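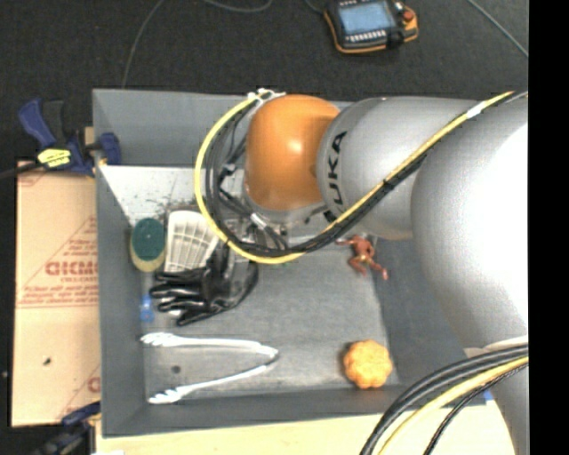 Un robot au travail, et les gens autour

À l'entrepôt Brirstead, on prépare des colis. Quand quelqu'un commande un gant, une pince de cuisine ou une figurine, il faut aller chercher l'objet, le poser dans un carton et fermer le carton. Pendant longtemps, tout cela se faisait à la main. Depuis janvier, un bras robot fait une partie du travail.

Comment est fait un bras robot ?

Il ressemble un peu au tien. Il a des articulations, comme ton épaule, ton coude et ton poignet. Celui de Brirstead en a 6. Dans chacune, il y a un moteur. Des câbles apportent l'électricité et transmettent les ordres de l'ordinateur. Au bout du bras, à la place de la main, on fixe une pince qu'on appelle un préhenseur.

Pourquoi est-ce difficile d'attraper un objet ?

Toi, tu prends un gant sans y penser. Pour un robot, un gant est compliqué : il est mou, il se plie, il n'a jamais deux fois la même forme. Un objet percé de trous pose un autre problème, car la pince peut glisser dessus ou se coincer. Et si les objets sont mélangés dans un bac, le robot doit d'abord trouver où finit l'un et où commence l'autre.

L'entrepôt range 3 726 sortes d'objets. Le robot sait en prendre 1 177. Pour les autres, on a toujours besoin d'une personne.

Qu'est-ce qui a changé pour les employés ?

Gholamreza Tehrani travaille à Brirstead comme préparateur de commandes. Avant, il marchait toute la journée entre les étagères et se penchait sur les bacs. Le soir, il avait mal au dos. Maintenant, il surveille le robot le matin. Si la pince lâche un objet, un signal sonne. Il arrête la machine, remet l'objet en place et relance le programme avec un boîtier de commande.

Il a dû apprendre ce métier. La formation a duré plusieurs semaines, avec des exercices et un examen. « Au début, j'avais peur d'appuyer sur le mauvais bouton », raconte-t-il. Il trouve son travail moins fatigant, mais plus bruyant, et il parle moins avec ses collègues.

Tout le monde n'est pas content. Deux employés ont changé de service et sont partis aux emballages. D'autres se demandent ce qui se passera si le robot apprend à prendre tous les objets. La direction a promis de ne renvoyer personne cette année. Pour la suite, elle n'a pas encore répondu.

Le robot va-t-il plus vite ?

Pas toujours. Il prépare nearly 300 objets par heure les bons jours. Une personne entraînée peut aller plus vite que lui, mais elle doit faire des pauses.

Les mots à retenir

Articulation : endroit où le bras se plie ou tourne.
Préhenseur : outil qui sert à saisir les objets.
Automatisation : faire faire par une machine une tâche que faisait une personne.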